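Shearer Hall Newsletter
July

From the packing room: what changes for the sewing library

The sewing library moves out of the Tallier Street annex at the end of the month and reopens upstairs at Shearer Hall. Most of you know this already from the notice on the door. This item covers what that notice left out, mainly loans, returns and what is happening to the pattern collection.

The collection stands at 3894 patterns. Our old shelving held them in the order they arrived, which worked when there were a few boxes and stopped working a long time ago. Before anything goes upstairs, every pattern is being checked for missing pieces, refolded and given a new number. The new numbers start with a letter for the type of garment: D for dresses, T for tops, C for coats and jackets, K for children's clothes, H for household. Anything that doesn't fit goes under M. There is already too much under M, and Senga Lindsay is going through it again.

If you have a pattern at home with an old number on it, leave the number alone. We need it to match the card. Please don't tape torn tissue before you bring it back either. Ordinary tape yellows and pulls the print off, and we have lost several good bodices that way. Put the torn piece in with the rest and write "torn" on a slip of paper.

Returns close on Thursday at 5 p.m. After that the annex drop slot will be sealed, and anything still out can be kept until we reopen. You won't be charged a late fee for the weeks we are closed. Fees that were already owed before the closing date still stand.

Small tools are handled differently. Rotary cutters, hams, point turners, buttonhole gauges and the two pleating boards all need to come back by Thursday, even if your loan runs longer. We want to see what we have before we buy replacements. The walking foot for the Ekero machine has been missing since spring. It fits no other machine we own or that you are likely to own, so please look in your bobbin box.
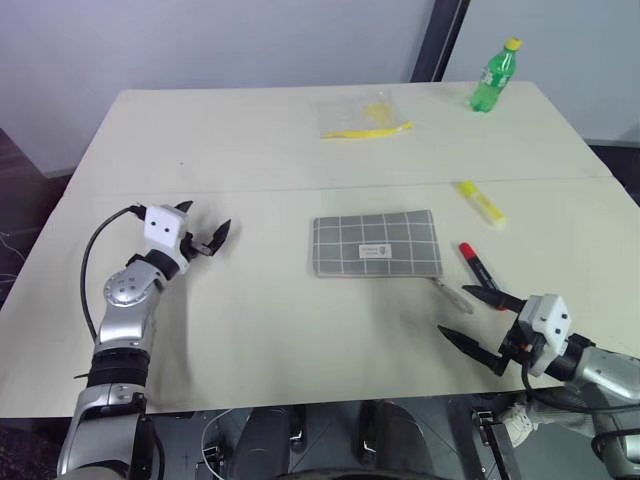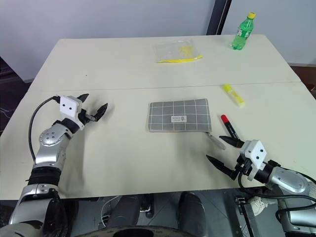
The three Keten machines are going out for service during the move and will come back directly to Shearer Hall. One of them has been skipping stitches on knits. We changed the needle, rethreaded it, and changed the needle again, and it still skips, so the timing will be looked at. The Ekero is staying put until the last day for the alterations class, which will finish its hems as planned.

Upstairs at Shearer Hall we will have one large room and a closet with a door that locks. The room has north windows and better outlets than the annex. It does not have an elevator. The hall office has agreed to keep a request shelf on the ground floor, so anyone who can't use the stairs can call ahead, ask for a pattern by number or by description, and pick it up at the front desk. Returns can be left at the same desk whenever the hall is open. Classes for people who need a ground floor room will be held in the back meeting room, and you only need to tell us when you sign up.

Fabric donations are paused. We have 28 bins and the closet will take fewer than that, so a remnant sale will be held in the annex on the last day. Cottons and linens will be sold by weight, wools by the piece. Upholstery fabric is free to anyone who will carry it away. Bring your own bags. Zippers, buttons and bias tape are not part of the sale, and we will go on taking donations of those as long as they are clean and sorted by kind.

The cost of the move has come up at two meetings, so here are the figures. We set aside 4000 dollars for shelving, machine service and paint. The shelving was bought secondhand and left us 300 dollars under the budget, which will go toward a second ironing station. The iron we have trips the breaker if the kettle is on. The electrician says the circuit upstairs can run both, but we will still ask you to keep the kettle off the cutting table.

Membership cards stay valid and keep their numbers. Anyone whose card expires while we are closed can renew at the first open session at the old rate. Evening hours will be the same as before. The morning session will start at 9:30 a.m., half an hour later than now, to fit the hall's schedule.

Questions about loans go to Senga at the annex desk until closing day. Questions about the alterations class should go to the hall office, which has the sign-up sheet.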